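Rindeo burger tray, six months in

I bought the Rindeo tray back in August, so I've had a good long stretch of burger nights to make up my mind about it.
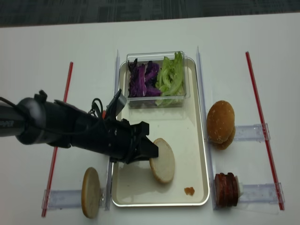 Is a tray with a rim worth it if you only make burgers at home?
If burgers happen at your place a couple of times a month, I'd say it earns its shelf space, mostly because everything stays put while you build. For two cookouts a year, use a cutting board and save your money.

OK, so the longer version. Mine is the white rectangular one with the silver metal rim, and I paid 40 dollars for it, which felt like a lot for something flat. I'd been using a Mimelness board before that and it was fine, except that lettuce went everywhere. Every single time! With the Rindeo I lay the bottom bun cut-side up, keep the cabbage and lettuce in a clear container right there on the tray, and whatever falls off mostly falls inside the rim. Then the whole thing goes to the sink.

The white surface is pretty and I like how purple cabbage looks against it (small pleasures). It also shows every speck of sauce, so if you're the kind of person who wipes as you go, you'll be wiping a lot. Ketchup comes off with a damp cloth. Mustard left overnight gave me a faint yellow patch that took baking soda and two tries, and I can still find it if I tilt the tray toward the window.

Size is good for one burger at a time with the toppings beside it. Two is a squeeze once the container is on there. I ended up moving the toppings off to the side when we had people over, and at that point I was kind of back to my old board setup - just with a nicer rim.

About that rim. It's the best part and also my main complaint. It keeps crumbs in, great, but grease collects where the metal meets the white, and you need an old toothbrush to get it out. The Cloltine tray my sister has is all one piece and doesn't do this. Hers feels flimsier though, and she says it slides around on the counter.

I ordered from Śliwiński, and the box came with a dented corner but the tray was fine. There were 151 reviews on their page when I bought it and almost all of them mention the rim, so I guess I'm not alone.

Would I buy it again? Probably, on sale. Four stars, and please, Rindeo, make a bigger one.

Posted 25 February 2023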